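Flinia project, software group
Minutes of the regular meeting
Date: 2020-11-05
Place: Nestari building, room next to the recording area, and by call for the Hepburn side
Written by the software group secretary. Please send corrections before the next meeting.

1. Minutes of the last meeting

The minutes were accepted with one change. In item 4 the word "calibration" must be "time alignment". The old text gave the idea that the camera calibration was repeated in June, but it was only the clock alignment.

2. State of the recordings

The recording lead reported that the server now holds 3,099 accepted episodes for the soft objects set. In the last period 96 episodes were rejected by the automatic check. Most of these were rejected for the same cause: the pose track of one gripper jumped for a short time, usually when the operator's forearm came between the head camera and the top plate of the gripper.

The group discussed if the limit for a jump is too strict. The perception side wants to keep it. The planning side said that a short jump while the gripper is open and far from any object does no harm to training, and that we throw away good work. It was agreed to split the check in two parts:
- jump while the fingers are closed: reject, as now
- jump while the fingers are open: keep, but write a flag into the episode file

The flag will be called "pose_gap_open". The name was discussed longer than necessary.

3. Perception: thin wire objects

The depth image does not see thin wire well. For the wire rack tasks we get holes, and in some episodes the rack is missing from the point cloud completely. The segmentation from the color image is better, but it often takes the shadow of the wire on the table as a part of the rack.

Two proposals were made. The first is to fit a simple known shape to the color mask and forget the depth for this object. The second is to train the mask network again with more wire examples. The Hepburn side offered to label 500 images for the second proposal. The first proposal can be tried immediately, so both will go on in parallel. The results will be compared on the same held-out episodes.

One person asked to paint the rack in a matte color. This was not accepted, the policy must learn to work with the objects as they come.

4. Control: finger width and soft objects

The finger width signal is noisy when a soft object is between the fingers. With a knit hat the fingers close almost completely, and the software cannot say if the grasp is empty or full. The present rule uses only width, and for this reason it reports "empty" for many good grasps.

It was agreed to add the color image around the finger tips as a second input to the rule. The control side will write it as a separate node, so that it can be turned off. The expected delay must be measured before it is merged to the main branch - last time we merged first and measured after, and it took long to find the cause of the slow loop.

5. Planning: two-hand tasks

In the hat task most operators do the work with one hand and keep the other one open near the rack. The model copies this, and the second arm waits in a position where it is in the way of the first. The planner then stops, as the distance between the arms is under the safety limit.

Opinions were different. One opinion is that the waiting hand is a natural part of the demonstration and must stay in the data. The other opinion is that the instruction sheet should ask the operator to hold the free hand farther from the rack. For now the data stays as it is. The planning side will add a cost for the idle arm, which pushes it softly to the side. If this does not help, the instruction sheet comes back to the agenda.

6. Tooling: the episode viewer

Version 835 of the viewer is installed on all machines at Nestari. The new timeline shows both grippers in separate rows. Known problems:
- the left and right rows change places if the file was recorded with the old driver
- the notes field does not save text if the window is closed with the keyboard
- printed or sewn text on objects is sometimes read by the auto-tagger and put into the object name, so that one hat now has several names in the database

The last problem was considered the most urgent. The auto-tagger will be limited to the list of object names from the task sheet. The existing double names will be merged by script, and the script will first run on a copy.

7. Zolulcombe

The Zolulcombe site asked again for read access to the episode server. There is no objection from the software side. The access will be given to the accepted episodes only and without the raw camera files, which are too big for their line. They should use the same viewer version, and the tooling side will send the install notes.

8. Actions

Recording side: split the jump check, add the flag, run it again on the 96 rejected episodes.
Perception side: shape fit for the wire rack, first numbers at the next meeting.
Hepburn side: labels for the wire images.
Control side: grasp rule with the second input, measurement of the delay.
Planning side: cost for the idle arm.
Tooling side: fix for the rows, limit for the auto-tagger, install notes for Zolulcombe.

9. Other points

The example episode for the new instruction sheet was chosen from the hat task. The old example showed a hard cup and gave operators a wrong feeling of how firmly to close the fingers. For the hat, the sheet will say to pinch it at the crown and keep the pinch until the hat is on the rack.

The next meeting will begin with item 5, as there was not enough time for it today. The meeting was closed after the reading of the actions.

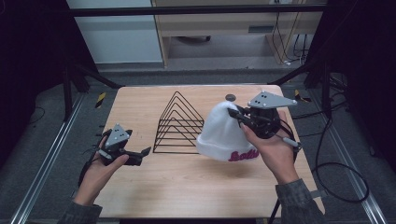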